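Presix opens wooden toy and puzzle workshop to the public at Espinoza Yard

12 Jan 2019

Presix, the maker of children's puzzles and board games, has opened a public workshop and shop at Espinoza Yard. The new site brings design, repairs and retail under one roof for the first time. Customers can buy from the full range, bring in sets with missing parts and book a place on a making session.

The workshop takes up the ground floor of the former Drirnel glove factory, which had stood unused for 19 years. Presix signed the lease last spring and moved its benches and stock across in December, once the new floor had been laid and the heating replaced. The shop fittings came from the company's old premises and have been cut down to fit.

Why the company moved

Presix had outgrown its previous unit on the ring road. The unit had no room for visitors, and people who wanted to look at a game before buying it had to wait for a craft fair. Repairs were handled by post. Parcels went astray often enough that the company stopped advertising the service, although it never stopped offering it.

Espinoza Yard has a bus stop at the gate and free parking behind the building. There is a café in the next unit and a public toilet with baby changing across the courtyard. The entrance is level and the shop aisles are wide enough for a double buggy. A loading bay at the rear keeps deliveries away from the customer door.

The company will keep its online shop, and orders will now be packed at the Yard. Customers who live nearby can choose to collect at no charge. Collection orders are held for 6 days and then returned to stock, with the money refunded in full.

The spare parts service

The repairs counter is the part of the business Presix most wants people to use. Many puzzles are thrown away when a single piece is lost, and a board with an empty hole tends to go to the bottom of the toy box. Under the new service, customers can bring in any Presix set, whatever its age, and have the missing piece matched from stock or made again.

Common pieces will usually be handed over the same day. Less common ones will be made to order, with a wait of two weeks. The first replacement piece for any set is free. After that there is a small charge, which is listed on a card at the counter and on the website.

Customers are asked to bring the board or base as well as a similar piece where they can. Older sets were made to slightly different measurements, and a piece that suits a new board may be too tight in an old one. Staff will try the fit at the counter before the customer leaves.

A round peg should go into its hole without being forced and should stand upright once it is in.
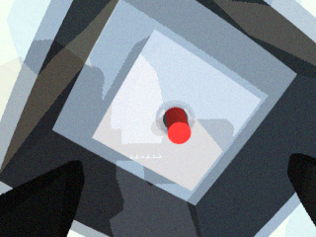

Making sessions for families and schools

Making sessions will run through the school term, with extra dates in the holidays. Each one lasts two hours and is led by a member of the Presix workshop staff. Places are limited to keep the benches from getting crowded, and all children must come with an adult.

Four sessions are open for booking now:

Sanding and finishing, for ages five and over. Children choose a ready-cut animal, smooth it and rub in a beeswax finish.

Make a peg game, for ages eight and over. Families mark out a board, drill it with help and take home a finished game for two players.

Paint a picture puzzle, for all ages. Children paint a plain board, which the workshop then cuts and posts back to them.

Mend a toy, for adults. Bring one broken wooden toy and learn how to glue, clamp and fill it. Electrical toys and rocking horses cannot be accepted.

Aprons and materials are included in the price. Visitors should wear closed shoes and tie back long hair. Eye protection is provided wherever drills are in use, and smaller sizes are kept for children.

Schools may book the whole workshop on weekday mornings. A school visit includes a look at how a game goes from a sketch to a boxed product, followed by a short practical task. Teachers can ask for the visit to be tied to work on shape, measuring or materials. A risk assessment is sent out with each booking form.

New range from Rollus

The shop also stocks games from other small makers. The first of these is Rollus, whose marble runs and stacking sets have until now been sold only at fairs. Rollus sets will have their own table near the window, with one run left out for customers to try.

Presix plans to add further makers during the year. Firms that would like to be considered should send a price list and a sample in the first instance. The company is looking mainly for games that can be learnt in a few minutes and played by adults and children together. It does not take toys that need batteries.

Unsold samples will be returned at Presix's cost. Makers whose games are chosen will be paid at the end of each month for what has been sold, and they may change their prices twice a year.

Jobs and training

The move has created six new posts, two in the workshop and four in the shop and packing room. All have been filled. A trainee place in the workshop will be advertised in the spring and is open to applicants with no experience of woodwork. The trainee will spend time on cutting, finishing, repairs and quality checks, and will have one day each week at college.

Anyone who would like to be told when the advert goes out can leave an email address at the counter.

Opening times and booking

The shop and repairs counter are open from 10am to 5pm every day except bank holidays. Last repairs are taken in at 4.30pm. The workshop itself can be seen through the glass partition during shop hours, but visitors may only go in as part of a session.

Sessions can be booked on the Presix website or in person. Bookings may be moved to another date free of charge with two days' notice. Gift vouchers are on sale and can be used for sessions, repairs or anything in the shop.

Assistance dogs are welcome throughout the building, including the workshop. Customers who need a quieter time to visit are advised to come in the first hour of the day, when the shop music is switched off and no drilling takes place.

Notes to editors

Presix designs and makes wooden puzzles and board games for children and families. It sells through its own shop, its website and a number of independent toy shops.

Espinoza Yard is a group of former factory buildings now let to small businesses. The Presix unit is on the ground floor of the Drirnel building, to the left of the main gate.

Press visits to the workshop can be arranged outside session times. Requests for interviews, filming or review copies of games should be sent to the Presix press office through the contact form on the company website, marked "Press".

ENDS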